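**Flusovden puts table clearing on the training list**

STARHAM, May – Flusovden, which runs catered lunches for office clients, is teaching its machines to clear up. The lessons come from its own table staff, who now spend part of each shift handling dishes with hand-held grippers. Sixteen employees have signed up, 10 of them from the dish room. 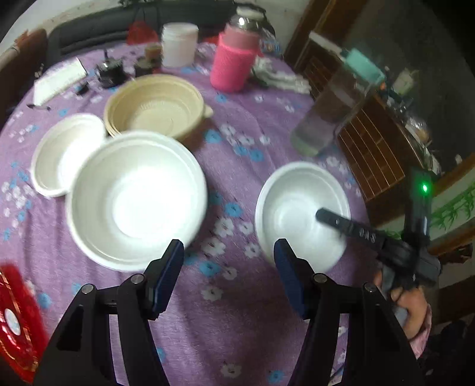
*Two hand-held grippers at work among the bowls on a round table.*

Staff have logged almost 4000 pickups so far. Gripper hours are paid at the trainer rate, and no shifts are being cut this year – a line the staff asked to see in print.

"I've stacked bowls for years without once being called an expert," said Kuldeep Rajput, shift lead. "Now I have to do it slower."

Press contact: Bhupendra Kandpal, Flusovden.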